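In defence of the tablecloth that stays on

My aunt kept her tablecloth in a drawer and took it out for visitors. It was white, it had been ironed into a square the size of a magazine, and we were told to keep our elbows off it. I think she used it three or four times a year. When it came to me it still had the fold lines in it, and no marks at all.

I use mine every day, and I think more people should. I mean a plain white cloth on the table where the work gets done, left there all week, washed when it needs it.

The usual objection is that white shows everything. It does, and I count that in its favour. On a dark wood table you can't see the grease until your sleeve sticks to it. On a patterned oilcloth the crumbs hide among the cherries. A white cloth tells you where you have been eating and where you haven't, and you know what to do about it.

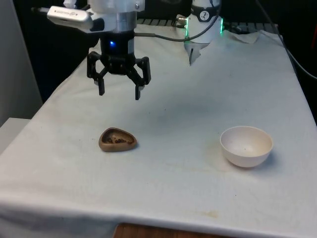 The white cloth on the table, with a crumple near the back corner.

I don't iron it. Ironing a cloth that will be leaned on by breakfast is a waste of an evening. A cloth that has been shaken out and pulled roughly straight is good enough for soup, for homework, for mending a plug. It will ruck up anyway. Somebody drags a chair in, or reaches over for the salt, and one end gathers into a ridge. You flatten it with your forearm as you go past, or you leave it.

Faizal Yusof disagrees with me on this. He wrote to say that a crumpled cloth is worse than a bare table, that glasses tip over on the folds, and that he has a good oak table and wants to look at it. On the glasses he has a point. I've lost two that way, both mine and both full. As for the oak, I would be more persuaded if he didn't keep the whole thing under place mats.

Then there is the matter of stains. People give up on white cloths at the first mark that won't shift. They try the salt, the vinegar, the soda, they wash it at a temperature the label forbids, and when a faint brown smudge is still there at the end of it they cut the thing up for dusters. This seems to me a strange way to treat cotton. Tea leaves a mark. So do gravy and the bottoms of pans. A smudge that has been through the wash is clean. It's only a colour. 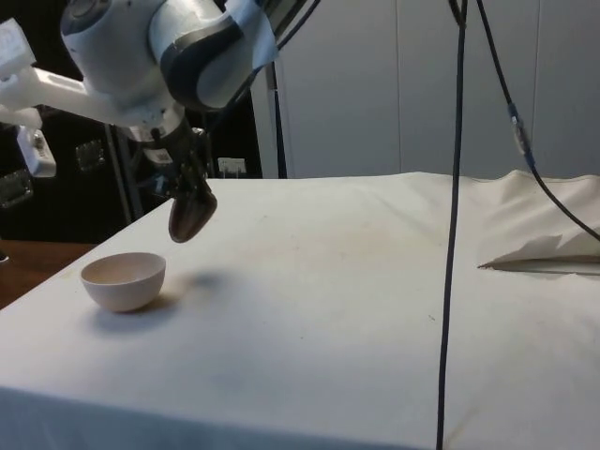
The bowl is the other half of my argument. A single white bowl, small, with no pattern, will do for nearly anything one person eats at home: porridge, rice, soup, stewed fruit, the last of the curry. It can also hold eggs, keys or a bit of dough with a plate on top. Kurniawati Ong, who taught me to cook rice properly, owned four bowls like this and a cupboard full of better ones she never opened. If I were setting up a kitchen again I would buy the bowls first and the dinner service not at all.

I did once buy the dinner service. It was a Bronunen, 20 pieces, in September, in a sale, and by the following spring we were back to eating out of the bowls. The gravy boat has never had gravy in it.

What the two things have in common is that they are cheap enough to use. My present cloth cost £16. I have seen them for £50 and I have seen one, hemstitched, for £200, and I can say with some confidence that the £200 cloth spends its life in a drawer like my aunt's. Once a thing costs too much to spill on, it is no longer much use on a table where people eat.

I'm aware that this is also an argument about laundry, and about who does it. A cloth on the table all week is one more large white item on the line. In our house it goes in with the sheets, so it adds nothing I would notice, but a household that sends its washing out may feel differently. Imad Masri tells me he switched to a wipeable one when the twins were born and has no plans to go back. Fair enough. I would do the same with twins.

For everyone else, get the cloth out of the drawer. Put it on the table tonight with the fold lines still in it and have your tea on it. If you have two, keep the second for when the first is in the wash. Mine is due on Thursday's sheets, or whenever the rain stops, and until then there is a ring on it by the window from somebody's mug.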